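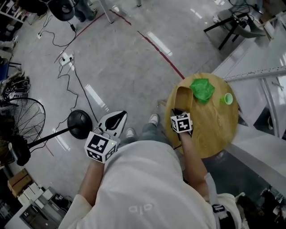 **13 Jun 2019**

Most advice about hiring a house cleaner comes from people selling something: an app, a checklist, a caddy of sprays. I've paid for cleaning in my own home for seven years, and before that I cleaned other people's houses to get through school, so I read these lists with one eyebrow up. What follows is the stuff that held up, plus a few popular tips I'd skip.

## Tips before the first visit

- **Write down the job, room by room.** "General cleaning" means whatever each of you wants it to mean. If the oven is included, write "oven." If you don't want the papers on the desk touched, write that too. One page is plenty.
- **Agree on hours and pay in the same conversation.** A flat price for the whole house sounds tidy, but it tends to shrink the worker's hourly rate every time the house gets messier. I pay by the hour and put the rate on the page.
- **Don't trust the app's time estimate.** I put my place into the Clulari calculator and it told me 2 hours for a full clean, bathrooms included. I tried it myself. I was still scrubbing the second tub when the time ran out, and I hadn't started on the floors.
- **Settle who buys supplies.** If you're picky about products, you buy them. If the cleaner brings her own, that's a cost, and it belongs in the pay.

## Supplies: what's worth the money

The Tresstead starter kit gets recommended everywhere, usually by sites that get a cut. It's a bucket, a spray bottle and a stack of microfiber cloths in nice colors. The cloths are fine. So are plain ones from the hardware store.

I asked Vanderleia Paiva, who cleaned houses in the Naylor neighborhood for years and now trains new workers there, what she wishes people kept under the sink. Her list was short: dish soap, white vinegar, baking soda, rubber gloves in the right size, and a mop with a handle long enough that you don't have to stoop. She was firm about the gloves. "People buy one size, their own," she told me. "Then you clean with your fingers swimming."

She also said to throw out anything with the label worn off, and never to pour leftover cleaner from one bottle into another. Bleach and vinegar together give off chlorine gas. Bleach and ammonia are just as bad. I have seen both combinations praised in comment sections as a "deep clean secret," so please check the label before you believe a stranger, me included.

Fukitz descaler does work on hard-water crust, I'll give it that. Vinegar on a rag, left on the faucet for 44 minutes while I ate lunch and lost track, did the same job for me. Keep either one off marble.

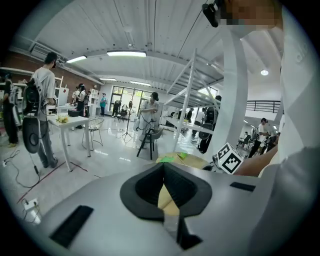
## Tips for the day itself

1. Clear the floors and counters first. Picking up toys is a separate job from mopping, and it eats the time you're paying for.
2. Point out anything fragile, wobbly or already chipped.
3. Open a window if the bathroom has one.
4. Say where the drinking water and the restroom are, and that a break is expected.
5. Leave a phone number that you'll answer.

## Tips I'd skip

**Hiding coins to test honesty.** It's insulting, and any experienced cleaner spots it right away.

**"Just one more thing" as she's putting on her coat.** Put it on next visit's page, or pay for the extra time.

**Canceling the night before without pay.** She can't fill that slot on short notice. I pay in full for anything I cancel late, and I did so for both visits I called off in January.

**The $100 "deep clean reset."** Several services push this every season. Ask exactly what gets done that isn't done on a normal visit. When I asked, I got "extra attention to detail," and I kept my money.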